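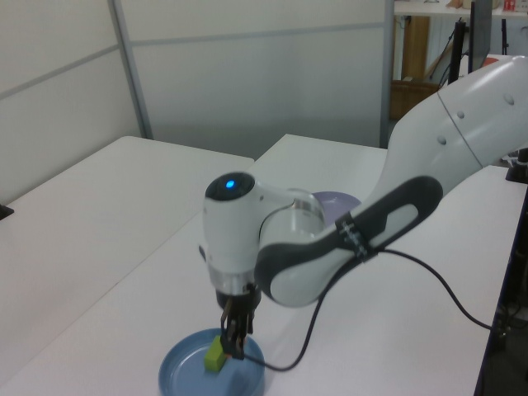

黄緑色のブロックをつかんだグリッパーと水色の丸い皿

件名:Davden株の分割(スピンオフ)後、取得単価と評価損益が証券会社の表示と合わない
製品:Ciselero ポートフォリオ管理(デスクトップ版)
連携口座:Vasiliauskas 証券
起票:Toivo Niskanen
担当:Abdelghani Abdelaziz
状態:対応中

■ 申告内容(Niskanen)
8月にDavdenが子会社のPleltholmを切り離し、Davden 10株につきPleltholm 1株が割り当てられました。手元のDavdenは700株で、Vasiliauskasの口座にはPleltholmが70株入っています。株数はCiseleroでも同じです。
合わないのは取得単価です。証券会社の画面では、元の取得価額の97%がDavden、残りがPleltholmに配分されています。Ciseleroでは全額がDavdenに残り、Pleltholmの取得価額は0です。そのためPleltholmの評価額がまるごと含み益として出ます。
口座の再同期は二度試しました。二度目は途中でエラー509が出て止まりました。

■ 一次回答(Abdelaziz)
ログを受け取りました。確認したいことが二つあります。
・Pleltholmの入庫が、取引履歴でどの種別になっているか(「株式配当」「入庫」「企業再編」のいずれか)
・Davdenの買付が一回か、複数回に分かれているか
エラー509は取引の重複を検出したときに出るものです。確認が済むまで再同期は行わないでください。手入力での単価修正もまだしないでください。

■ 追記(Niskanen)
種別は「入庫」です。取得価額の欄は空白でした。
買付は複数回です。積立で買っていた時期があり、履歴では17行に分かれています。途中の売却はありません。
もう一点、履歴を見ていて気づいたのですが、最後の買付行が二つあります。日付も株数も同じで、片方だけ薄い灰色の文字になっています。集計には入っていないようです。17行というのは灰色の行を除いた数です。

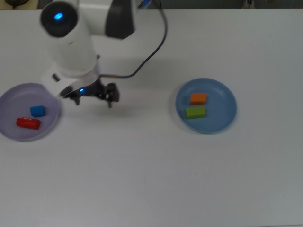 白い天板の上に下りたアーム、グリッパー側面に青いランプ

■ 調査(Abdelaziz)
手元の環境で再現しました。原因は二つに分かれます。

1. 取得価額の配分
Vasiliauskasから届くデータでは、入庫の行と配分率の行が別々に送られてきます。配分率の行は入庫より後の日付になっていました。Ciseleroは入庫を処理した時点で配分率が見つからないと通常の入庫として確定し、後から届いた配分率を読み飛ばします。配分率が同じ日に届いた口座では正しく計算されました。

2. エラー509
一度目の再同期の際、最後の買付行に新しい取引番号が付いて届いています。Ciseleroはこれを重複候補として保留しました。灰色の行がそれです。保留が残った状態で再同期をかけると509で停止します。取引データは壊れていません。

■ 回避手順
(1)「ファイル」→「バックアップを作成」で現在のデータを保存する。
(2)取引履歴で灰色の行を右クリックし、「保留を破棄」を選ぶ。黒い文字の行は消さないこと。
(3)Pleltholmの入庫行を開き、種別を「入庫」から「企業再編(分離)」に変更する。
(4)元銘柄にDavdenを指定し、元銘柄側の配分率に97と入力する。Pleltholm側は自動で入る。
(5)「ロットごとに配分」にチェックを入れる。外したままだと合計は合うが、買付ごとの単価が平均に置き換わる。
(6)保存後、「再計算」を実行する。再同期ではない。

(4)で「元銘柄の保有数が不足」と出る場合は、入庫日が割当基準日より前になっていないか見てください。

■ 結果(Niskanen)
土曜の朝に実施しました。(2)までは問題なし。(4)で保有数不足の表示が出ました。入庫日が基準日の前日になっていたので直したところ、通りました。時差の関係かもしれません。
再計算後、Davdenの取得価額は証券会社の表示と一致しました。Pleltholmは合計が最小通貨単位でひとつだけずれています。
評価損益のグラフは、8月の段差がまだ残ったままです。

■ 回答(Abdelaziz)
合計のずれは端数処理の違いです。Ciseleroはロットごとに丸め、Vasiliauskasは合計してから丸めています。気になる場合は、いちばん古いロットの取得価額を手で調整してください。
グラフは日次の集計結果を別に保存しているため、再計算だけでは更新されません。「表示」→「履歴グラフを作り直す」を実行してください。保有銘柄が多いと時間がかかります。
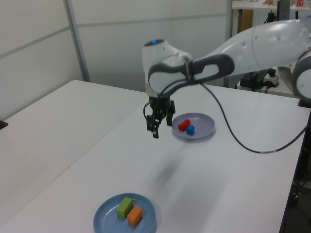 Muthoni Kombo:同じDavdenの件で横から失礼します。うちはPleltholmを割当の翌週に全部売っていて、手順(3)で種別を変えようとすると「売却済みのロットは変更できません」と出ます。売却益が取得価額0のまま確定扱いになっていて、年間の損益レポートにもその数字が載っています。売却行をいったん消して入れ直すしかないでしょうか。

■ 回答(Abdelaziz)
売却行は消さないでください。消すと受渡金額と現金残高がずれます。売却行を開き、「ロットの割当を解除」を選んでから(3)以降を行い、最後に割当を戻してください。年間レポートは出し直しが必要です。申告に使う数字は、証券会社が発行する書類のほうで確認をお願いします。

■ 追記(Niskanen)
グラフの作り直しで段差は消えました。端数はそのままにしておきます。再同期はいつから使ってよいですか。

■ 回答(Abdelaziz)
保留行がなければ、今から使って構いません。配分率を後から受け取った場合の処理は、修正項目として開発側に登録しました。修正版の時期は未定です。Komboさんの結果を待つため、このチケットは開けておきます。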